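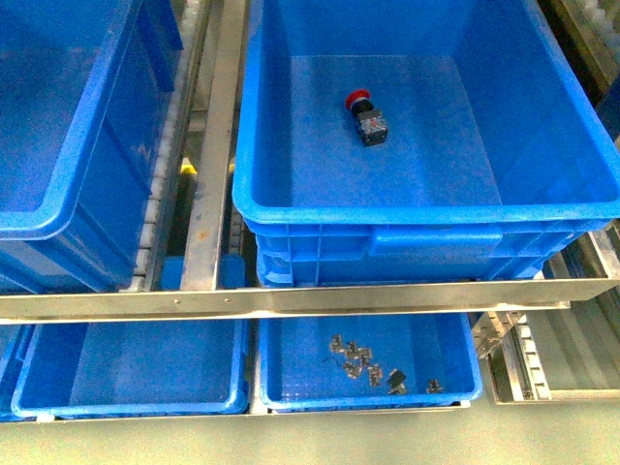
Parts bins on roller track

Blue plastic bins on a slanted roller track are a good way to keep small shop parts within reach. You load from the back, take from the front, and the next bin rolls down. A few things we have learned from running this setup in a small repair shop:

1. One kind of part per bin. An emergency stop switch goes in the switch bin, even when it is the last one. Don't fill the extra space with cable ties.

2. Lay switches down flat on the floor of the bin. Don't pile heavy parts on top of the contact block. The screw terminals bend and then you fight with them at the bench.

3. Reorder when you are down to 2. We used to wait for an empty bin and it cost us a job in April.

4. Nest your spare bins. A bin set inside another takes up one space on the rack, and you always have a clean one ready. If they stick, run a little warm water over the outside of the lower one and twist.

5. Wipe the steel rails every couple of months. Small rust spots come off with a nylon pad and a drop of light oil. Skip steel wool - it leaves bits behind that rust later.

6. Check the rollers. Push an empty bin up the track and let go. If it stops partway, look for a cracked roller or a zip tie end in the gap.

7. Look down between the rails once in a while. Small things fall through to the level below and sit there. A flashlight and a long pair of tweezers will get most of them.

Labels

Paper labels peel off ribbed plastic. Stick them on the flat recessed part by the handle and press the corners down hard. We buy ours from Prondwood, 70 to a roll, and they hold up to wiping.

Weight

Keep the heavy stuff on the lower level. Anything over 37 pounds gets split into 2 bins.

Last updated December 21, 2019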